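The Container Cupboard, Sorted
Home & Kitchen - 8th February

Most kitchens have one cupboard that people open with a hand held ready to catch whatever falls out. In mine it was the one to the left of the stove, and what fell out was lids. I had lids for containers I no longer owned, containers that had never had lids as far as I could remember, and a stack of takeout tubs from Mimport, the noodle place in Stillcombe, that I kept because they were free.

Last June I took everything out and started over. It took me nearly 3 hours, including the washing, and I have kept it in order since then with a few minutes of work a week. The method is plain. It needs a clear table and a box for the things that are leaving.

The table matters more than I expected. I had tried this job twice before on the kitchen counter, working between the toaster and the dish rack, and both times I ended up putting half of it back unsorted. A pale, bare surface makes it easier to see clear plastic and glass, and there has to be enough open space to set a container down and try lids on it.

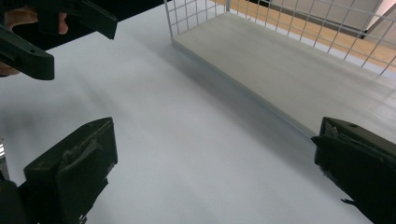 Match first, judge later

Start with the bases. Put them all out, round ones on one side and square ones on the other, biggest at the back. Then bring the lids over and try them one at a time. A lid that fits stays on its base. A lid that fits nothing goes in a pile, and you go through that pile a second time before you give up on it, as round lids in particular can be very close in size. Two of mine looked the same until I laid one on top of the other.

Press all the way around the rim when you test. A lid can sit flat and still be loose on one side, and you will find that out later in a lunch bag. Plastic lids that have been through a hot dishwasher many times are the usual offenders. If one side pops up when you press the other, it goes in the box.

Color helps less than you would think. Blue lids are common across a lot of makers and sizes, and a blue lid on a cloudy white tub may have come from another set altogether.

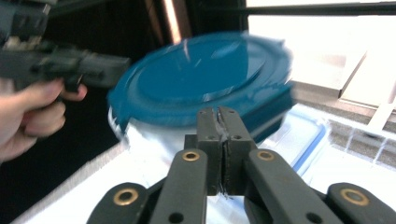 Once the pairs were made, I had 8 round containers that closed properly and a larger number of square ones. I kept the round ones that I use for soup and cut fruit and gave up the rest. Square containers waste less shelf space, but round ones are easier to stir in and easier to wash, so I would not go all square.

Takeout tubs are a separate question. They are fine for screws, buttons and paint, and I moved mine to the garage. For food I wanted fewer containers that would last longer.

Glass or plastic

I have used both for years and still do. Plastic is light and it survives being dropped. It also stains. Tomato sauce and curry leave a color that does not come out, and the surface goes dull from scrubbing.

Glass is heavier and costs more at the start. My set came from Mateos, a housewares shop that has been in Stillcombe longer than I have, and I bought it a piece at a time. The lids have locking tabs on hinges that snap down over the rim. When you shop for these, work the tabs with your thumb before you pay. They should take some effort to close and should not bend sideways. 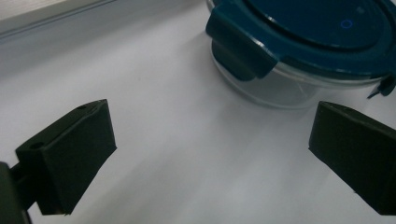 Wash the lids by hand if you can, or keep them on the top rack. If your lids have a separate seal, pull it out now and then and clean the groove with an old toothbrush. Let it dry fully before you press it back in. A seal that has gone stiff can sometimes be replaced without buying a new lid, so ask at the shop.

Putting it back

There are two ways to store containers. You can keep each one with its lid on, which takes more room, or you can nest the bases and stand the lids upright beside them. I nest. The lids stand in a Clotideck rack, a simple wire thing with 5 slots, large lids at the back and small at the front. A shoebox does the same job.

Glass goes on the bottom shelf and plastic above it. Do not nest glass more than three deep, and put a folded dish towel between pieces if they touch tightly.

The only rule I have kept up is that a new container does not go in the cupboard until an old one comes out. Twice a year I try every lid again. The last time, one square lid had warped, and its base is now under a geranium.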